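Home Diary Club notes Links Older entries

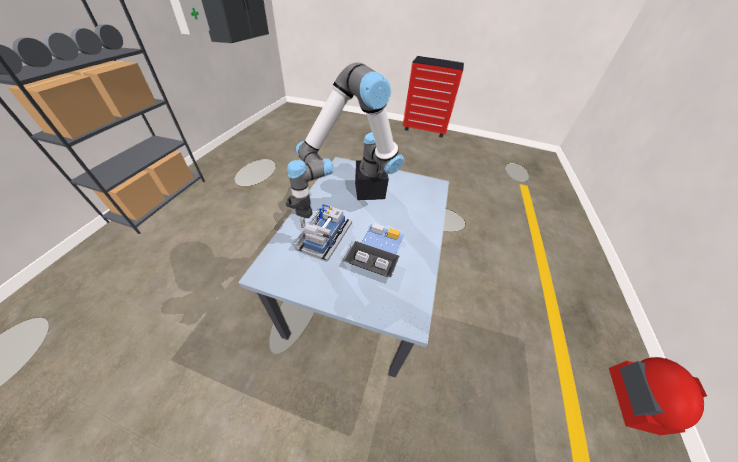

Our practice cell on the simulator, with the arm down by the assembly.

June 21, 2021

Still grinning. I got in at half past nine tonight, ate cold pasta standing up and went straight back to the laptop, so I'm writing this far too late with my feet on the radiator (off, it's summer, but it's where my feet go).

Club was brilliant! For anyone who's only just started reading, there are 9 of us in the evening robotics club and we're working towards the Flurley Cup, where each team has to program an arm to move small parts between a tray and a fixture, all of it in simulation. You send in your code and the organisers run it on their own machine. You can score up to 668 points, a number I have never had properly explained to me. Our best before tonight was 200. I was quite proud of 200 until I saw the table from the regional round.

Anyway, we've finally moved over to the new practice cell and I love it. The old one was a grey floor that went on for ever with an arm standing in the middle like a lamp post. The new one is a room! It's got a blotchy concrete floor, a yellow line down one side, a big red tool chest at the back and shelves with cardboard boxes on them. There's even a green cross on the wall. None of it scores a single point and I spent ten minutes flying round looking at it all when I should have been fixing my approach heights. There's a shiny red thing in the corner that I say is a helmet and Dad says is a vacuum cleaner. I showed him twice and he hasn't budged.

Right, the proper work. We call our program Flutska (it began as a typing mistake in February and it's stuck) and its job is to bring the gripper down over a part, close, lift, carry, and let go in the right spot. It sounds like five lines of code. It's many more than five lines. Our trouble all term has been the coming down bit. The arm would swing in low and sideways and clip the big assembly on the way, and every touch costs you. I must have watched it do that a hundred times, and I'd started making the noise myself each time.

Catalina Figueroa, who runs the club, wouldn't tell us the answer. She never does. She had us shut the laptops and draw the table on squared paper, with the tray, the blue plate and the assembly on it, and then walk a pencil through the moves with the point as the gripper. I felt about six years old. But on the third go I saw it: we were going straight from one place to the next at the same height, and the line between them ran right over the tall part of the assembly. The pencil had to climb first. So we put in what she calls a waypoint, just a spot high up in the air that the arm has to pass through before it's allowed to go anywhere else, and one more directly over each place where it comes down.

And it worked! Well, it worked on the fourth run. The first time I'd put the waypoint so high that the arm couldn't reach it and the whole program stopped with a red message. The second time I'd typed a minus sign that had no business being there – the arm tried to go down through the table. The third time was my fault as well but I'm not putting it in here.

The fourth run was lovely to watch. Up, across, down, close, up again, and not one touch on the assembly. I shouted, and the chess people next door banged on the wall.

We ended on 270, so 70 more points in one evening. I know that isn't going to win anything. The Daza team are miles ahead and they've done this for years. But it's the first time I've changed something and known beforehand what would happen, as opposed to nudging numbers until the arm looked happier.

Other bits, so I don't forget:

The wrist still turns the long way round when it could go the short way. It wastes roughly two seconds every time and there are a lot of times. I want to have a go at that one myself before I ask.

The small white blocks are harder than the yellow-orange one. I've no idea why. They might just be sitting at a worse angle for us, or our numbers for the tray might be a bit off. Must measure the tray again.

I need to write comments in my code. I opened the part I did in February and couldn't follow a word of it. There was a line that only said "fix this" – fix what?

Broleck, the old club desktop, took eleven minutes to start up and then wanted to update. I've moved all my files onto my own laptop now, with a copy on the blue memory stick, which lives in my pencil case and nowhere else.

Catalina asked if I'd show the waypoint idea to the younger group next time. I said yes before I'd thought about it and I've been planning it in my head ever since. I'm going to start with the squared paper, and I want them to clip the assembly a few times first, with the noise. I'll need more paper, some sharp pencils and something to stand in for the tray. The lid of the biscuit tin would do, if I can get Mum to agree to it.

Bed now. I've left the wrist problem open on the laptop so it's there when I get up.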